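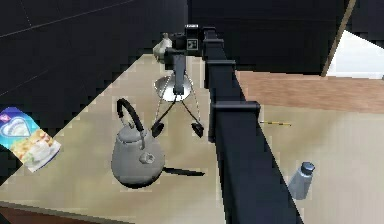 Drimari Tabletop: simulated demonstration recording for single-arm manipulation

17 May 2018 | By the Drimari product desk
2 min read

Drimari Tabletop is a software package for recording demonstrations of household handling tasks in simulation. An operator drives a virtual arm with a hand controller, and the package saves what the arm did, what the cameras saw and what the operator was told to do. The recordings are written in a format that most imitation learning code can read after a short conversion step.

The package runs on one workstation. No physical arm is needed.

What is included

Recorder application, with operator and reviewer logins
Arm model with two-finger gripper and wrist marker
83 household objects, including kettles, shaker bottles, snack bags and pencils
16 table and counter layouts
Export tool and command line scripts

How a session works

The operator picks a layout and a task list. Each task is one line of plain text, such as "move the kettle to the other table" or "put the shaker bottle next to the bag." Objects are placed at random within limits set in the layout file. The operator completes the task and presses the left trigger to save, or the right trigger to throw the attempt away. Discarded attempts can be kept in a separate folder if you want failures for training.

Most new operators need roughly 14 practice attempts before their recordings are smooth enough to keep. Handles and other narrow grasps take longer to learn than boxes.

Recorded for each step

Joint positions and gripper opening
Color and depth views from up to 4 cameras
Pose of every object on the table
Contact events at the finger pads
Task text and operator ID

Camera positions are set per layout. The arm can block part of the table in an oblique view, so we suggest adding a second camera on the opposite side for tasks that go behind the wrist.

Related products

The Oltmont controller bracket holds the hand controller at desk height and is sold separately. Nnaji layouts (kitchen and workshop) install from the Layouts menu. Files from Stillero 2 can be imported, but contact events will be blank. Stillero 1 files are not supported.

Licensing

Sold per workstation, with one year of updates. The next object set is planned for July and will be free to current license holders. Recordings you make belong to you.

Contact Drimari sales and support | Copyright 2018 Drimari | Back to top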